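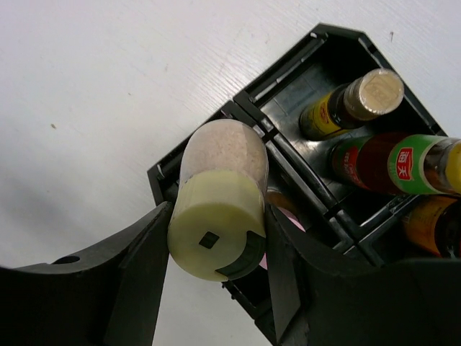 Call for Participants: Household Seasoning and Dry Goods Use Study

Hullo Consumer Research is recruiting adults who cook at home to take part in a study of how dry seasonings are stored, dispensed and replaced in ordinary kitchens. The study is run from our Gatchalian Street office and covers households in the Sundar and Mostel areas. No cooking skill beyond everyday meal preparation is required.

Closing date for applications: Fri 31 May
Payment: $300 on completion
Location: your own home, plus one visit to our office

Background

Most published guidance on salt and seasoning use relies on recall. People are asked what they used yesterday or in a typical week, and the answers are converted to grams using standard tables. The tables assume level teaspoons. Very few people who shake seasoning straight into a pan use a teaspoon at all, and the amount released depends on the size of the openings, the grain of the product, how full the jar is and how much moisture the product has taken up.

This study compares recalled use with weighed use. Participants weigh their seasoning containers at set times and keep a short written log of meals. We are also collecting information on where containers are kept, as storage near a stove or dishwasher affects caking and may change how people pour.

A pilot was completed in March. The log sheet was shortened after the pilot, and the evening weighing is now the only daily one.

What participation involves

The home period lasts 14 consecutive days. Before it starts, you will attend a setup visit at our office to collect your materials and complete a background questionnaire. We will show you how to zero the scale and fill in the log.

During the home period you will:

Weigh each registered container once every evening, after the last meal has been prepared, and write down the reading.
Record each meal cooked at home, with the number of people served and the seasonings used.
Note any refill, spill, or new purchase on the day it occurs.
Keep containers in their usual place between weighings.

Most pilot participants finished the evening entry in well under 20 minutes. Households that use many separate spices should expect to need more time than households that use salt, pepper and one blend.

At the end of the home period, you return the scale and log by prepaid mail. A short telephone interview follows, covering any missing entries and any days that were unusual, such as a holiday meal or a day when no one cooked.

Materials supplied

Each household receives a digital kitchen scale, spare batteries, numbered adhesive labels, a printed log and a return box. Households that keep seasonings loose in a drawer or on a counter may ask for a storage tray, which makes it easier to bring all registered containers to the scale together. Use of the tray is optional. If you take one, tell us at setup so that it can be entered on your storage form.

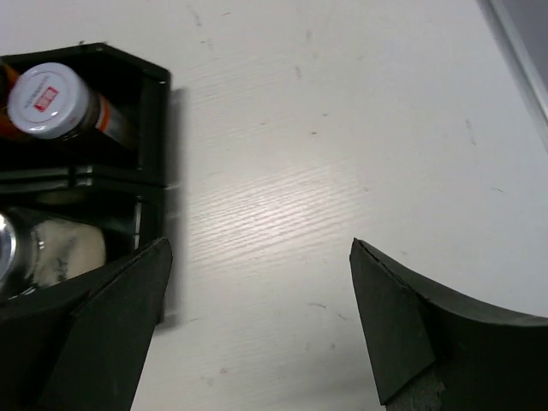 Open-topped black tray on a white table.

Please set the scale on a hard, level surface. Readings taken on cutting boards, cloths or folded towels were unreliable in the pilot and had to be discarded. Allow the display to settle before writing down the figure, and do not round it.

Containers that can be registered

You may register any closed or closable container of dry seasoning that is in regular use in your kitchen. This includes shaker jars, grinders, tins, pinch bowls with lids, and resealable bags. Salt, pepper, single ground spices, spice blends, bouillon powder and seasoned salts are all within scope.

Sugar, flour, baking powder, fresh herbs, liquid seasonings and sauces are out of scope. Whole spices may be registered if they are kept in a grinder. Containers that stay on the dining table are in scope and should be listed separately on the form, as table use and cooking use are analyzed apart.

Do not move seasoning from its usual container into another one for the purpose of the study. If a container runs out, weigh it empty, write "finished" in the log, and register the replacement with a new label.

Who can apply

We plan to enroll around 280 households. Applicants must meet all of the following conditions:

Aged 18 or over and living in the Sundar or Mostel area.
Cooks at home on at least four days in a normal week.
Is the person who does most of the cooking in the household.
Expects to be at home for the whole of the home period.
Is able to read and complete a written log in English.

Only one person per household may enroll. People employed in food manufacturing, food packaging or market research are not eligible. Applicants who took part in the pilot are not eligible for this round.

Medical diets do not exclude you. If you have been told to limit sodium, continue to follow the advice you have been given. The study does not ask anyone to change what they eat, and we do not provide dietary advice or individual health results.

Payment

Payment is made by check or bank transfer after the scale and log have been received and the interview has been held. Participants who withdraw before the end of the home period are paid in proportion to the days completed. Missed entries do not reduce payment if they are marked as missed. Please leave a blank entry blank. Estimated readings cannot be used.

Travel to the setup visit is reimbursed at the standard transit fare. Parking is not reimbursed.

Data handling

Logs are identified by household number only. Names and addresses are held in a separate file and deleted once payment has cleared. Weights and meal records are kept for further analysis and may be shared with other researchers in a form that does not identify households. You may ask for your data to be removed at any time before the interview.

How to apply

Complete the screening form, available from the Hullo front desk or on the Current Studies page of our website. The form asks for your household size, the number of days you cook, and a list of the seasonings you use most. Exact brands are not needed at this stage.

Eligible applicants will be contacted by phone or email to arrange a setup visit. Visits are available on weekday evenings and Saturday mornings. If more eligible households apply than can be enrolled, places will be assigned to keep a balance of household sizes, and the remaining applicants will be placed on a reserve list. Applications received after the closing date will be added to the reserve list only.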